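Our shape-sorting puzzle board came out on Thursday, and I put the pictures on this page for those who asked about it. We bought it from Grimora for 27 dollars. The photos are small, but I think they show the colors well.

**On the marble**

The white marble top has soft gray veins, and a pale board looks very calm on it. I like this surface because it is easy to wipe.

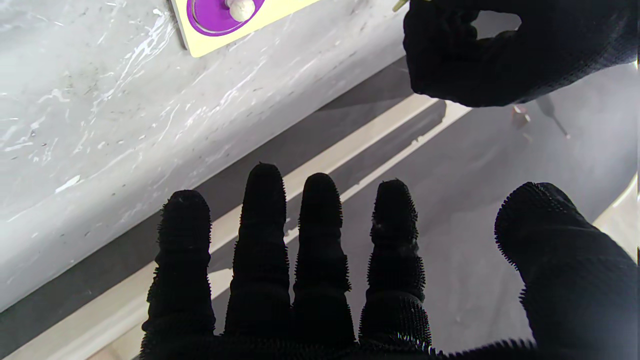

Beyene writes that a marble top is too noisy for wooden pieces, and that a thin cloth under the board helps a lot. I will try this in March.

**Orange, red, lime green**

The pieces are glossy and the light sits on them strongly, especially on the orange oval. The white knobs are a good size for small fingers.
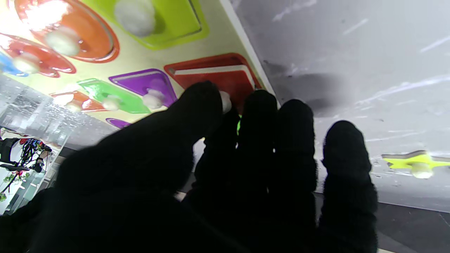 We wash nothing with water. A dry cloth is enough, and once in 3 months I rub the board with a little oil.

**The purple one**

A purple piece in the air, above the dark floor. There is also the light wooden box at the left, with a thin panel lying next to it.
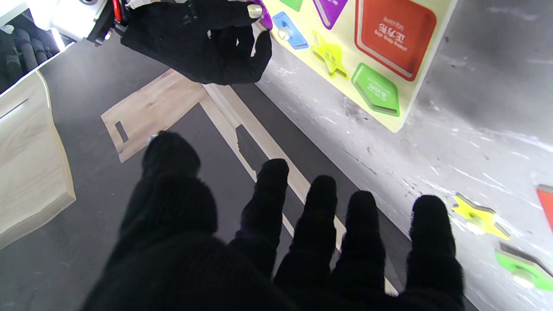 *Wendavness*

My advice is to keep all puzzle pieces together in one box. Before, I kept them in a kitchen drawer, and we were always looking for the heart.

**All shapes together**

Twelve pieces on the board, in three rows of four, and more lying on the table around it. I find the star the most beautiful.

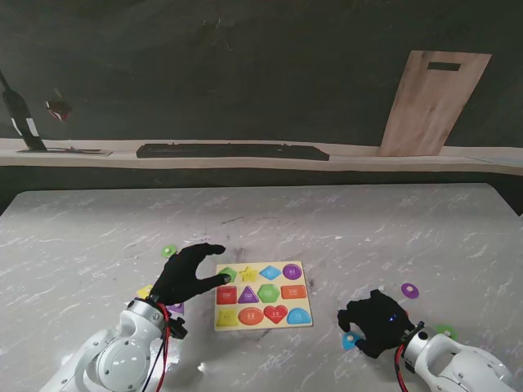 *The puzzle board on the marble table, with loose pieces.*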